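Chapter 2
Opening the Case

I learned computers by taking them apart on my aunt's porch in Arboleda, and I still think that's the best way in! Lay the tower on its side, pull the cover, and just look for a while before you touch a thing. 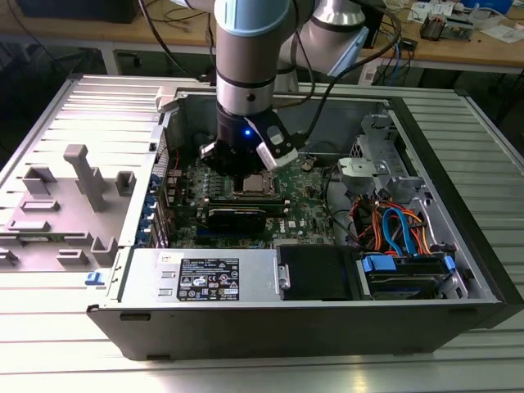
Photo: Lovely Marquez / Bilton Press

Start with the power supply, the silver box with the label full of tiny print. Then find the green motherboard and, near its middle, the silver square of the CPU. Everything else (cards, drives, that tangle of cables) ties back to it. 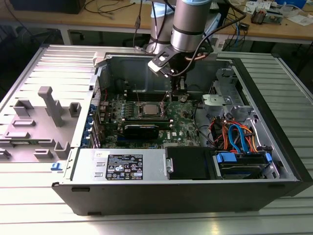
Posusier wrote to me after the last edition that beginners should draw the cables before unplugging any, and I've put that into the exercise on page 71.

Now for the processor itself. Hold it by the edges, please, and keep well clear of those little gold pins in the socket.
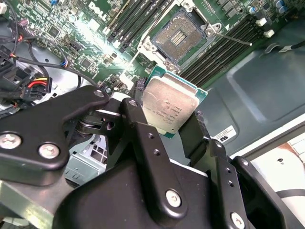
They bend if you so much as brush them, so lift the lever first and take your time.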